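Notburga Tanner has run the bakery in Helville for 15 years and still starts at 2 on a Friday. "Rye doesn't like to be hurried," she says. 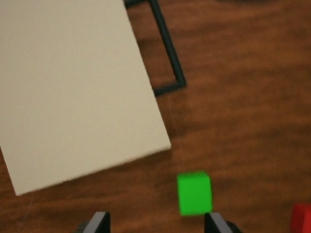
Her starter came from an aunt in Plulleck, and she feeds it before locking up. She has no time for steel worktops – "cold on the dough" – and prefers wood with a reddish-brown colour and a grain you can see. Last April she baked 963 loaves. "I'd like to do fewer," she says, "and do them slower."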